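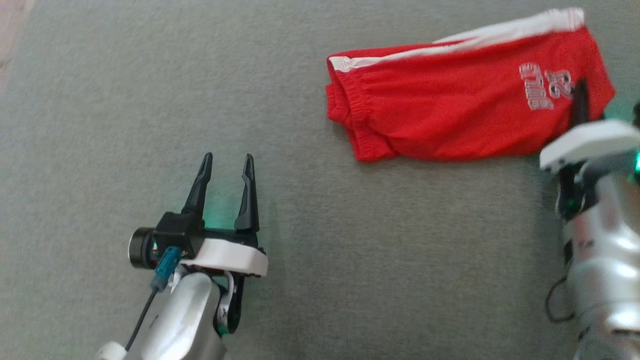 Demonstrating a folding task by remote control requires more preparation than the length of the task suggests. A garment can be folded by hand in a few seconds, but a usable demonstration must begin from a known position, proceed at a steady pace and finish in a way that the next operator can repeat. The procedure set out on this page uses two arms and a single garment on a carpeted floor. Red shorts with a white stripe and a printed "52" are a suitable first garment, as the elastic waistband and the number allow the operator to tell one end from the other through the camera view. One finger holds the fabric beside the number while the other gripper, still open, is kept below the waistband end.

Before you begin

Operators must have completed the Flistik induction and must work in pairs. One person controls the arms; the other resets the garment and keeps the log. Both should know where the stop button is and should test it at the start of every session.

Check that no cable will be caught when either arm turns at the wrist. Keep the lighting even, and close the blinds if the sun reaches the work area.

Step 1. Set the garment

Lay the garment lengthwise, with the waistband to the operator's left. Small creases may be left as they are. Large folds underneath should be opened out by hand, and the arms must be paused while this is done.

Step 2. Bring the arms to the ready position

Move both arms slowly until the fingers are clear of the fabric. Wait 2 seconds before starting the recording. Ritva Juntunen's timing notes, kept with the Dandale log, explain how this pause is used when recordings are trimmed.

Step 3. Hold one end

Lower one finger on to the end of the garment furthest from the waistband. Press only until the fabric stops sliding. On carpet, too much force drags the pile and shifts the whole garment – if this happens, lift the finger and begin again.

Step 4. Take the waistband

Bring the open gripper to the waistband at a low angle. Close it on the gathered edge, lift a little, and check that a single fold of cloth has been taken. Carry the waistband across towards the held end in one movement. Do not stop halfway to correct the line.

Step 5. Release and withdraw

Open the moving gripper first. Raise the holding finger second, straight up, so that the fold is not pulled apart. Return both arms to the ready position and stop the recording.

Recording and review

Limit each session to 16 demonstrations, after which the two operators should change places. Failed attempts are to be kept and marked as failed. They should not be deleted, even where the fault is plainly the operator's.

Set the hand controller to 70 per cent speed for new operators. Tapio Lehtinen or Capucine Lebrun may approve a higher setting once a full session has been reviewed.

Questions about the controllers should be sent to Lauri Peltonen. Requests for further garments go to the Dandale store, quoting form 985.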